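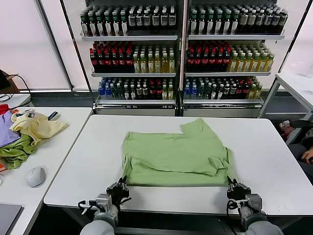

Manby Two-Arm Folding Kit: my hands-on page

I sell and set up the Manby kit, so take my enthusiasm with whatever pinch of salt you like, but I also fold a lot of T-shirts with it and I still enjoy watching it work. It's a pair of arms with two-fingered grippers, a mounting plate for the edge of your own table, and the Pathirana control software. You bring the table and the laundry!

What it's good at

T-shirts, mostly. Polo shirts and kids' tops are fine too. It can start from a shirt that's spread out but still a bit of a mess, with a sleeve doubled over or a corner bunched up, and that's the part I care about (anyone can make a machine fold a shirt that a human has already smoothed out perfectly). It goes after the flap first, pulls the hem toward itself, and then starts on the real folds. Plain colors on a white tabletop give it the easiest time. Light green on white, no problem. White on white, well, I'd put a gray sheet down.

What it's not so good at

Hoodies. I keep trying and the hood keeps winning. Thin, slippery blouses slide out of the fingers, and it will have a go at a fitted sheet if you let it, so don't let it.

Picking single items from a heap works, but it's slower than the folding itself. I keep my pile on a second table to the left and feed shirts over by hand when I'm in a hurry. Nimal Navaratnam, who wrote most of the picking routine, tells me the April update will speed that up. I'll believe it when I see it, Nimal.

Setting it up

Clamp the plate to the near edge of the table, bolt the arms on, and run the cables down the outside of each arm. Please leave a good loop of slack at the wrist! My first one was pulled tight and the connector popped out every time the arm reached across. After that you plug in the laptop, run the calibration, and let it touch the corners of the table. Keep mugs and phones off the main table. A mouse and a laptop on the side table are fine, that's how I work.

You don't need a special room or a blank wall. It looks at the table and doesn't much care what's behind it, shelves included.

Price and what's in the box

The full kit is $2000, with both arms, both grippers, the plate, the cables and a year of software. Spare grippers are $350 each. The soft Grirkik fingertips come as standard now, and I'd replace them after roughly 500 shirts, sooner if you do a lot of denim.

Shipping goes out from our Pladholm workshop. If you're close by, come and pick it up and I'll run through the calibration with you (bring a shirt you hate folding).

A note from a customer

Charmaine Van Wyk has had hers running in the back of her uniform shop since spring and wrote: "It's slower than me but it doesn't wander off for coffee. The polos come out square. I've given up on the aprons."

Aprons are on my list, Charmaine. The strings are a nightmare.

Questions about your own table or fabrics can come to me, Isla Kinnear, through the contact form. Send a photo of the table edge if it has a lip, as the clamp needs a flat underside.

Page updated October 22, 2025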